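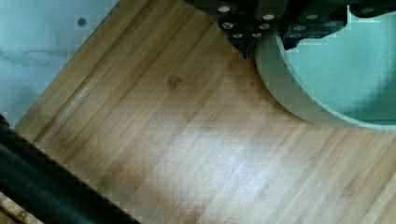

Este mês prometi à Kirsty Tautahi que ia escrever sobre tábuas de cozinha, e cá estou eu a cumprir (com atraso, como sempre). Uso tábuas de bambu há anos e continuo a gostar delas, nós e tudo. As manchas aparecem, claro. Com a cebola e o limão a conversa resolve-se depressa, mas a beterraba e a curcuma deixam lembrança durante semanas!

O que faço é simples: sal grosso, meio limão, esfregar no sentido das fibras, passar por água e pôr logo ao alto. Nunca de molho, por favor. Em agosto deixei uma no lava-loiça de um dia para o outro e empenou tanto que agora só serve para apoiar vasos na varanda. Óleo mineral uma vez por mês, uma camada fina, e de manhã limpo o excesso com um pano velho.
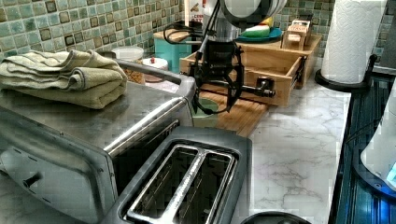 A outra metade da promessa era falar da bancada. Eu sou das que deixam tudo à mão – torradeira, forninho, os panos dobrados em cima do forno quando está desligado e frio (tiro-os sempre antes de o acender, fiquem descansados). A tábua fica também cá fora, com uma tigela pequena verde-clara numa ponta para as cascas e os talos. Parece coisa pouca, mas poupa-me imensas viagens ao balde enquanto cozinho.

E um tabuleiro de madeira com rebordo faz maravilhas: junta as miudezas todas e, na hora de limpar, levanta-se uma coisa só. A Kirsty prefere tudo dentro dos armários e já me disse que a minha bancada a deixa nervosa. Respondi-lhe que venha cá jantar e depois falamos. Se tiverem truques para manchas de curcuma, mandem – continuo com uma tábua meio amarela à espera de salvação.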